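3. Brick surfaces and mortar joints in narrow rooms

3.1 Background

The buildings in this part of the study are small commercial units with exposed brick on at least one interior side. Owners like the look and tenants ask for it, but bare brick changes how a room holds heat, sound and dust. Earlier work has mostly dealt with outside walls, where rain and frost do the damage. Inside, the mortar wears for other reasons: cleaning, furniture, fixings, and salts moving through the wall from the far side.

We looked at rooms in two converted warehouses, Flestel and Amano. Both had been plastered for most of their lives and were stripped during conversion. At Flestel the plaster came off with hand tools. At Amano the contractor used a powered scraper, and the faces of the bricks show it. The units are long and narrow, which makes the condition of the joints harder to judge by eye. A person standing at one end sees the far courses at a shallow angle, and shallow joints can look full.

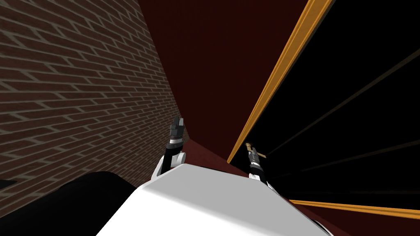
Does the color of the mortar tell you how old it is?

Color alone is a poor guide. Lime mortar darkens with soot and lightens again when it is cleaned, and a modern mix can be tinted to match almost anything. We recorded color for each joint but did not use it to assign a date. Hardness and the depth of carbonation were more useful, and where the two disagreed we left the joint undated.

3.2 Survey method

Each wall was divided into strips one meter wide, starting from the door. Within a strip we measured joint depth with a steel gauge at chest height, at knee height, and as close to the ceiling as a ladder would allow. The full set came to 3,311 readings. Readings taken within a hand's width of a pipe or socket were marked and kept apart, as the mortar there had often been cut and patched.

Moisture was read with a Cluvent pin meter. The meter was checked against a reference block each morning and again after lunch. On the Tuesday of the second visit the afternoon check was out of range, and the readings from that session were taken again the next morning.

Yasuo Sasaki carried out the joint readings at both sites, so that differences between observers would not enter the comparison. A second reader repeated 80 of them without seeing the first results. The two sets agreed closely except in the top courses, where the gauge is awkward to hold square.

Brick floors were treated separately. A floor joint is filled with grit as people walk over it, and a gauge pushed into grit gives a false depth. We brushed and vacuumed each floor strip before measuring, then waited an hour for the dust to settle.

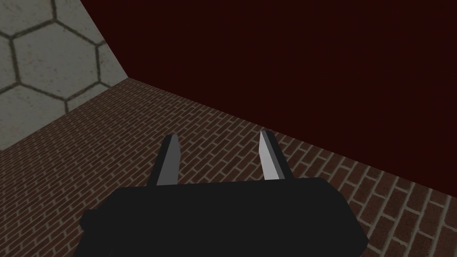

3.3 Results

Joint loss was greatest at knee height in both buildings. At Flestel the lower courses had lost mortar along the whole length of the long walls, with the worst strips next to the doors. At Amano the pattern was less even. Several strips had been repointed with a hard cement mix, and these joints were sound, but the brick edges on both sides of them had begun to flake. We take this to be the usual result of putting a hard mortar against a soft brick.

Of the strips surveyed, 74 showed white salt deposits. Most were on walls shared with an unheated space. Salt was rare above head height, and where it did appear there it followed old chimney lines.

Figure 3. Views of brickwork in a narrow interior (rendered).

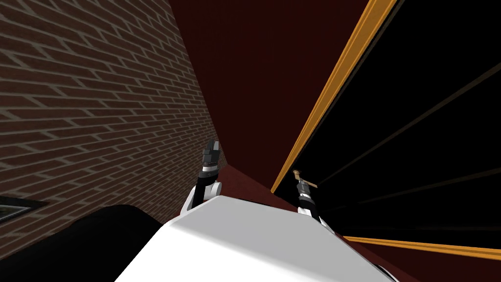 Upper courses gave the fewest problems in either building. Joints near the ceiling were close to full depth, and the moisture readings there were low and steady. The exception was a short run at Amano under a former roof valley, where the mortar could be raked out with a fingernail.

We also tested a surface treatment, Vutulix, on two strips at Flestel. It is sold as a dust binder for bare masonry. Dust collected below the treated strips was lower through November, but the moisture readings behind the treatment rose over the same weeks. The trial was too short to say whether the rise would continue. Until a longer trial has been done we would not use it on a wall that already shows salts.

3.4 Limits of the survey

Two buildings are a small sample, and both stand on the same clay soil. Wall strips hidden by fixed shelving were skipped, which may understate the losses at knee height. The gauge reads to the nearest millimeter, and small differences between strips should be read with that in mind. Loads on the walls were not measured.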